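Lesezeit: 2 Minuten

Projektbericht: Beutelwechsel an Abfallsammlern in Gemeinschaftsräumen

Bearbeitung: Maximiliano Garrido, Oisín Ní Mhurchú
Stand: Dienstag, 22. Juli 2025

1. Aufgabenstellung

Untersucht wurde der manuelle Wechsel von Müllbeuteln in runden Papierkörben ohne Deckel. Die Arbeit schließt an die Erhebung vom März an, in der die Leerungsintervalle im Gebäude Okden aufgenommen wurden. Ziel ist eine Arbeitsanweisung, die ohne Hilfsmittel auskommt und das Abrutschen des Beutels vom Rand verringert.

2. Ablauf

Der Wechsel wurde in vier Teilschritte gegliedert: Verschließen und Entnehmen des vollen Beutels, Einsetzen des neuen Beutels, Umschlagen über den Rand, Ausformen des Innenraums. Der volle Beutel wird verknotet und neben dem Behälter auf dem Boden abgestellt. Ein Abtransport vor dem Einsetzen des neuen Beutels ist nicht vorgesehen, da er den Weg verdoppelt.

Beim Ausformen hält eine Hand den umgeschlagenen Rand fest, die andere greift mit gespreizten Fingern in den Beutel und drückt die Folie nach außen. 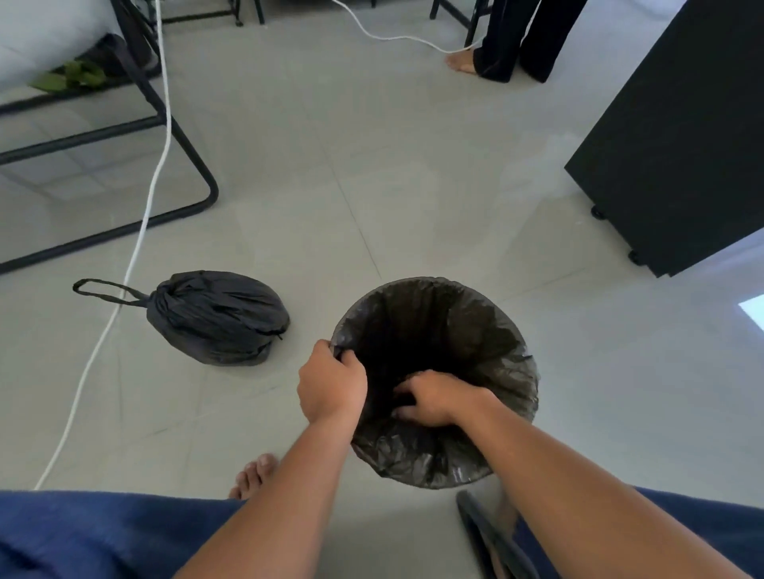
Foto: Projektgruppe Clakix / O. Ní Mhurchú

Am Rand und an der Innenwand bleiben Falten in der schwarzen Folie. Für die Funktion sind sie unerheblich, solange der Umschlag rundum über der Kante liegt. Kritisch ist Luft zwischen Folie und Behälterwand: Sie hebt den Beutelboden an und verkleinert das nutzbare Volumen.

3. Randbedingungen

Auf glatten Fliesen kann ein leerer Korb beim Hineingreifen verrutschen. Der Haltegriff am Rand ist deshalb über den gesamten Teilschritt beizubehalten. Zugbänder sind so abzulegen, dass sie nicht in den Laufweg ragen. Gleiches gilt für Kabel am Boden, die vor Beginn der Arbeit zur Wand hin zu verlegen sind.

4. Offene Punkte

Der Vergleich zweier Beutelstärken steht aus. Die Bestellung (500 Stück, Lieferant Corar) ist ausgelöst. Die Haltekraft am Rand wurde bisher nur qualitativ beurteilt, eine Messung mit Federwaage folgt im zweiten Projektabschnitt.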